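Demonstration Visit to the Mindow Bench: Progress Report
Prepared by Embla Ekström for Renata Śliwiński, Marciniak Fund
January 24, 2020

This report covers the demonstration visit listed under work package 3 of the grant. The visit was held at our Jodov site. Samah Benjelloun ran the bench and Bartosz Tomaszewski took the guests through the software. The task shown was the coffee machine routine, with the two-arm setup on the wooden table. 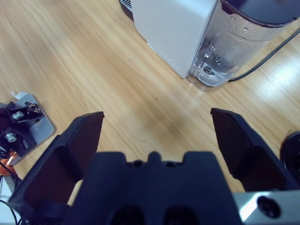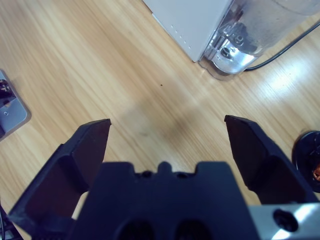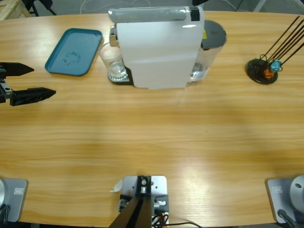
Coffee machine bench, Jodov. First two: wrist camera. Last: fixed camera over the table.

We had 16 guests, split into two groups. Nine came from Jisico and the rest were from local training colleges. Each group got a short talk, then watched the routine from behind the floor line, then had time for questions. The talk ran long in the first group and we shortened it for the second.

Most questions were about safety and how long it takes to set up a new task. Several guests from Jisico asked whether the arms could work with a machine they already own. Samah explained that positions have to be taught again for each model, and that a change in table height means the cameras must be recalibrated. One college instructor asked for the setup notes, and Bartosz has sent them.

Two points came up that we want to fix before the next visit. The wrist views were shown on a laptop, and people at the back could not follow them. We would also like a printed sheet that names the parts of the bench, as the same questions were asked in both groups.

Spending on the visit came to 1,979, covering travel for the college guests, lunch and printing. This is within the line agreed with you. Receipts are with Zuzanna Borkowska and will go in with the next claim.

The second visit is planned for May. We would like to move the cost of a larger screen from the printing line to equipment, and need your approval in writing before we order. The draft guest list will be sent to you separately.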